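Dindunow to Open Community Packaging Library in the Old Jenkins Building This February

Hands-on collection of everyday cartons, tubs and bags will be free to schools, designers and anyone who has ever stood over a recycling bin wondering

Dindunow, the household waste education group, is delighted to announce that its long-planned Packaging Library will open to the public in February on the ground floor of the old Jenkins building. The library starts life with 125 items of everyday food and drink packaging, all of them free to borrow, and visitors are encouraged to pick things up, turn them over and compare them.
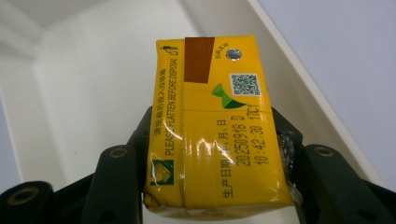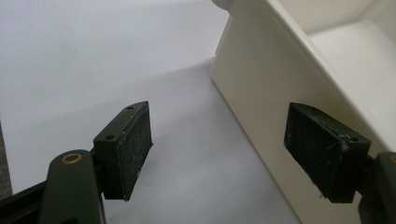
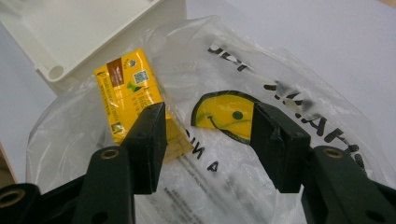
A yellow drink carton, a cream-colored plastic container and a clear plastic bag.

The idea goes back to a series of evening classes Dindunow held last year on reading packaging labels. The classes were meant to run for six weeks and ended up running for 17, mostly on the strength of people bringing in things from their own kitchens and asking what on earth they were made of. By the end the teaching table was so full that the group started putting items on shelves, and the shelves became the library!

"People are really curious about this stuff once they have it in their hands," said Heledd Cadwaladr, director of Dindunow. "You can read a leaflet on mixed materials and forget it by supper. Then you peel a carton apart and find paper and plastic and often a layer of foil in there, and suddenly you want to know how anybody ever gets those layers separated again. I've watched a room full of adults get completely absorbed in a yogurt lid."

The collection is arranged by what packaging has to do. One section covers keeping liquids in, another keeping air out, another surviving a drop from a kitchen counter, and so on through 12 sections in all. Cartons sit near bottles, and bags sit near jars, so that visitors can see how differently two makers have answered the same question. Each item has a card listing its main materials, how to prepare it for collection where local programs accept it, and a few questions to think about.

Members may borrow up to six items at a time and keep them for a month. Teachers can reserve a ready-made classroom box, with a set of activity sheets written by Kokitel, the small educational publisher that also prepared the labels for the library. The sheets cover sorting by material, measuring how much of a package's weight is packaging and how much is food, and a much-tested exercise in which students design a wrapper for a single cracker and then mail it to themselves.

Igor Ďurica, who designed the shelving and the long work table that runs down the middle of the room, said the goal was a place where visitors could make a bit of a mess. "I wanted a table you could spread things out on and cut things open on," he said. "So there are scissors, there are magnifiers, there are scales, and there is a very big sink. Heledd asked for the sink on the first day and she was right."

The opening program includes a drop-in label reading clinic every Wednesday at 5:30 p.m. Bring any package that puzzles you, rinsed please, and the staff will do their best to work out what it is and where it should go. Unusual finds may be added to the collection with the owner's permission. Dindunow is especially keen to hear from anyone with packaging from past decades, and would love to have older milk cartons, biscuit wrappers and early plastic tubs with their lids.

A second room, to open later in the year, will be given over to repair and reuse. Tratavum, the refill shop next door, will run short sessions there on storing dry goods, choosing containers that last, and getting the smell of garlic out of a lid (harder than it sounds, and apparently the most requested topic on the sign-up sheet).

Membership of the Packaging Library is free. Visitors do not need to be members to use the collection on site, and the building is step-free from the street entrance. Groups of more than 12 are asked to book ahead so that there is room for everybody at the table.

Press visits before the opening can be arranged through the Dindunow office. Heledd Cadwaladr and Igor Ďurica are both available for interviews.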